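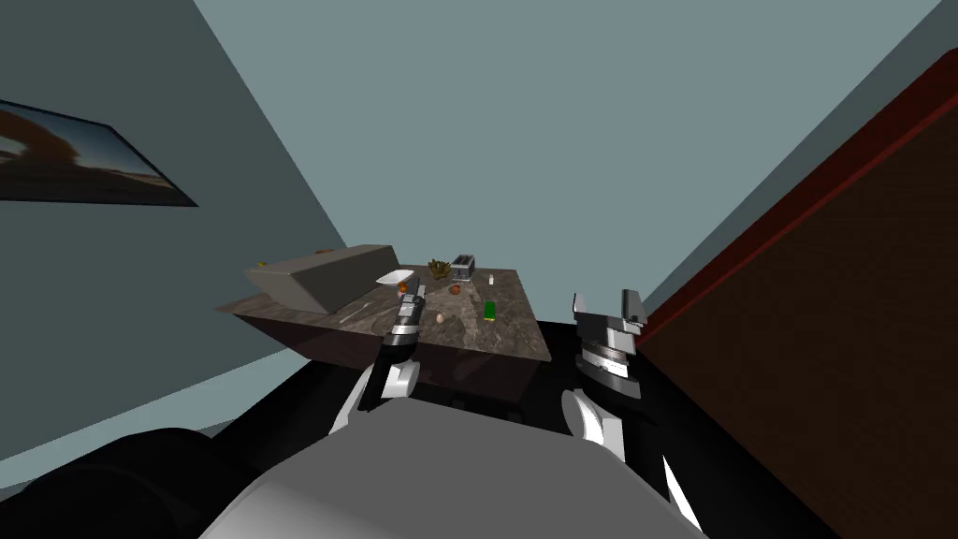 ¿Por qué un robot que ha practicado miles de veces en una cocina simulada falla al coger un huevo de verdad?
Porque el simulador le enseñó un huevo demasiado fácil: rígido, siempre con el mismo roce, siempre del mismo peso. En cuanto la cáscara real resbala un poco, la mano aprieta más, y ahí se acaba la tortilla.

Me encanta este tema y llevo desde febrero dándole vueltas, desde que Octavio Iturra me dejó ver los registros de las pruebas de Stendine. ¡Qué lectura! En simulación, 565 intentos seguidos sin romper nada. El lunes que pasaron al banco real, de 80 agarres se perdieron 28, casi todos por lo mismo: el dedo izquierdo tocaba antes que el derecho, el controlador lo tomaba por un deslizamiento y cerraba con toda la fuerza permitida.

El límite de fuerza estaba puesto a 60 newtons, un valor heredado de una tarea con cajas, y en el mundo virtual nadie lo había notado porque allí los huevos no se rompían. Un huevo roto se limpia con un trapo. Una mano metida entre esos dedos es otra historia, y por eso creo que este fallo merece tratarse como asunto de seguridad aunque el único daño fuera un mostrador pringoso.

¿Dejar entonces la simulación? ¡Ni hablar! Yo haría más, y peor hecha a propósito: dedos descentrados, sensores con retraso, cáscaras que cedan. Y pediría que cada tarea nueva arrancase con el límite de fuerza en blanco, para que alguien tenga que escribirlo y firmarlo. Octavio prefiere un tope fijo en el propio motor. Seguimos discutiéndolo, y yo, encantado.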